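### 3.2 Clearing the table

Second part of the kitchen sessions, notes last revised Feb 4, 2026. Sorting first (3.1), then clearing. Coding follows the Mernetti sheet, with the Frei additions for soft packaging - wrappers, film, mesh, net. These are the awkward ones. A carton has edges and a clear up/down. A crumpled bag has niether, and coders disagreed on it more than on anything else in the December round.

Table and bin are coded as separate zones. Items go down as "table", "bin" or "in transit", max 60 characters per note. Total notes for the clearing part: 3587, of which 300 were double coded.

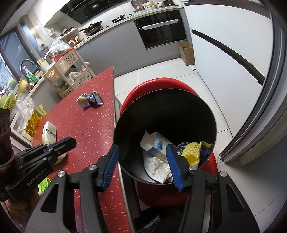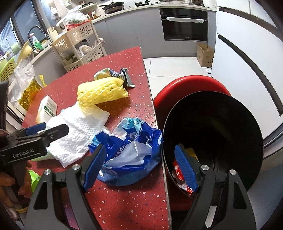
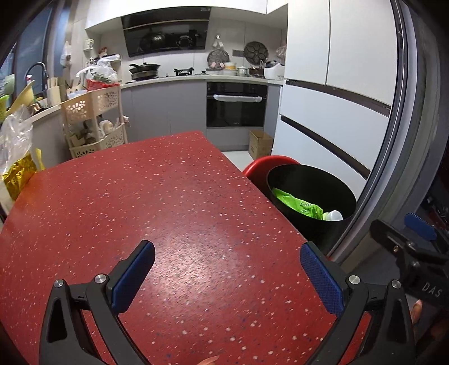

**Figure 4.** Red speckled table and black bin during clearing. Top: bin with tissue box, paper towel and yellow mesh bag. Middle: paper towel and yellow foam net on the table. Bottom: bin with green liner and a small white bottle.

Bags hanging over the table edge count as table. Same for anything leaning. Food still in its package isn't litter and is coded "keep" even when it sits right next to wrappers - the Tolico list had this the other way round, so the first 200 notes were recoded by hand. Bin liners get thier own line, see Table 5.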